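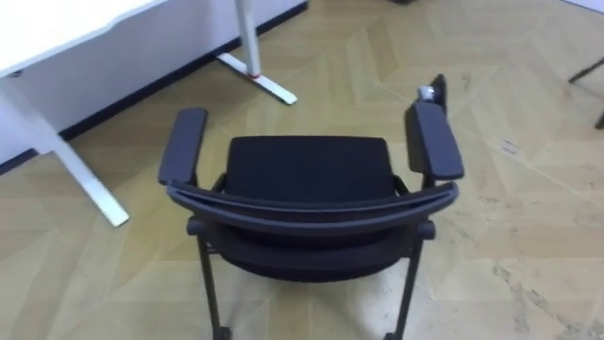
Figure 3. Black office chair with armrests, seen from above and behind.

3.2 Calibration of the humidity transmitters

The transmitters under test were Narell capacitive units with a 4-20 mA current loop output, powered from a common 24 V supply. Each was mounted in the Fesham chamber with its sensing tip at the same height as the inlet of the reference hygrometer. Loop current was read across a precision resistor in the return line, and the resistor value was measured before and after each run so that drift in the resistor could be separated from drift in the transmitter.

The chamber was stepped upwards through the humidity range and then back down, with a dwell of 60 minutes at each set point. Readings from the first part of each dwell were discarded. The remaining samples were averaged to give one value per set point and direction, and hysteresis was taken as the difference between the rising and falling values. Chamber temperature was held constant throughout, as the built-in temperature correction of the transmitter is treated separately in Section 3.4.

In all, 4,000 readings were logged during the July runs. Of these, 3,980 were kept. The rest were taken while the chamber door seal was being reseated and show a clear step in the reference signal – they were removed before any fitting was done. 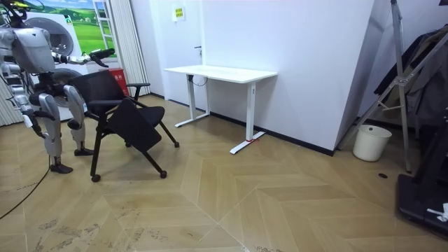
A second-order polynomial was fitted to the retained data for each transmitter. The linear term accounts for most of the correction. The quadratic term matters only near the top of the range, where the output of a capacitive element tends to flatten, and it was kept for every unit so that the residuals could be compared on the same basis. Fits were repeated with the falling values left out, and the change in the linear term was entered in the uncertainty budget.

Long cable runs were checked using the method of Xiong, in which the loop is loaded with 200 ohms in series and the reading repeated at the lowest and highest set points. Any shift beyond the resolution of the logger was taken as a sign of leakage or of too little supply voltage at the transmitter terminals. The Plirkdale installation has the longest cables and was therefore tested with the field wiring in place – the other sites were tested with bench leads only.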